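Rapport de projet : la gestion des petites corbeilles dans un espace de travail partagé
Carleen Bright et Keegan Kingi
Rendu le 12/04/2025

1. Sujet et point de départ

Notre projet porte sur une tâche d'entretien courante, la mise en place d'un sac dans une corbeille de bureau. Nous l'avons choisie après avoir suivi le service de nettoyage du bâtiment Ashby pendant les premières semaines du semestre. Les corbeilles y sont petites et les sacs sont grands. Le service commande un seul format de sac pour tout le bâtiment, des poubelles de cuisine aux corbeilles des bureaux, par cartons de 1,000 pièces achetés au fournisseur Gritlow.

Le choix d'un format unique simplifie les commandes, mais il complique le travail. Le sac dépasse, il faut le rabattre, et l'excédent forme une masse difficile à plaquer contre les parois. Les agents nous ont signalé deux problèmes : le sac glisse dans la corbeille quand on y jette un objet lourd, et l'air emprisonné au fond réduit le volume utile.

2. Le matériel

Le sac étudié est en plastique noir brillant. Il se froisse facilement et garde ses plis. Quand on le sort de l'emballage, les deux épaisseurs collent l'une à l'autre et il faut les séparer avant de l'ouvrir.

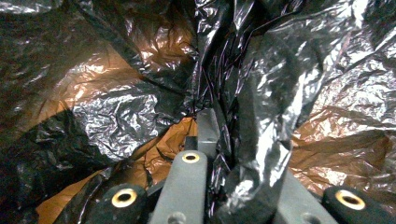
Cette adhérence entre les épaisseurs est la première cause de perte de temps. Nous avons comparé deux façons d'ouvrir le sac : frotter le bord entre les doigts, ou tirer sur les deux côtés puis secouer. La seconde méthode est plus rapide, mais elle demande de la place et elle gonfle le sac d'air, qu'il faut ensuite chasser.

Pour la corbeille, nous avons retenu un petit modèle beige foncé à l'aspect d'osier tressé, avec une paroi ajourée. Les ouvertures de la paroi ont un avantage, car l'air situé entre le sac et la corbeille peut s'échapper sur les côtés. Avec le seau plein de la marque Orach que nous avons essayé ensuite, le sac remontait dès qu'on le lâchait.

3. Déroulement des essais

Nous avons travaillé sur une table carrée à plateau de bois clair. La hauteur de la table évite de se pencher et permet de bien voir le bord de la corbeille. Nous avons fait 15 essais par méthode, en alternant les deux personnes. Le sac était descendu au fond, puis l'excédent rabattu par-dessus le bord.
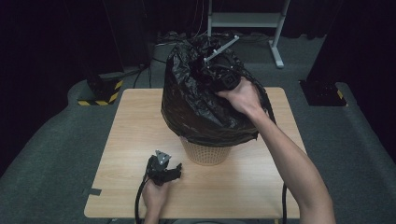 Le rabat est l'étape la plus irrégulière. Si l'on rabat un côté entier avant l'autre, le sac se décentre et le fond ne touche plus la base de la corbeille. Nous avons obtenu de meilleurs résultats en rabattant peu à peu sur tout le tour. Il reste toujours un surplus de plastique. On peut le laisser pendre à l'extérieur ou faire un nœud sur le côté. Le nœud tient mieux, mais les agents ne l'aiment pas parce qu'il est long à défaire au moment de changer le sac.

Nous avons aussi noté qu'une corbeille légère bouge pendant le rabat. Une main doit la tenir, ce qui n'en laisse qu'une pour le plastique. Keegan a proposé de poser un poids au fond avant de commencer. L'idée fonctionne, mais elle ajoute une étape et nous ne l'avons pas gardée. 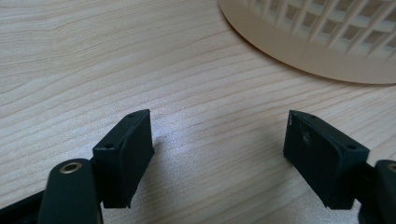
4. Résultats et limites

La méthode que nous recommandons est la suivante : séparer les épaisseurs au bord, ouvrir le sac sans le secouer, le descendre jusqu'au fond, puis rabattre par petites portions. Elle a été présentée à l'équipe d'entretien, qui l'a adoptée pour les bureaux du premier étage. Dans les cuisines, le problème ne se pose pas, car les poubelles sont à la bonne taille.

Nos essais ont été faits avec un seul type de sac. Un plastique plus mat ou plus épais se comporterait sans doute autrement. Nous avions demandé un échantillon de format réduit à la société Trandotwood, mais il n'est pas arrivé avant la fin du projet. La commande minimale pour ce format est de 2,000 sacs, et le service ne souhaite pas s'engager sans l'avoir vu.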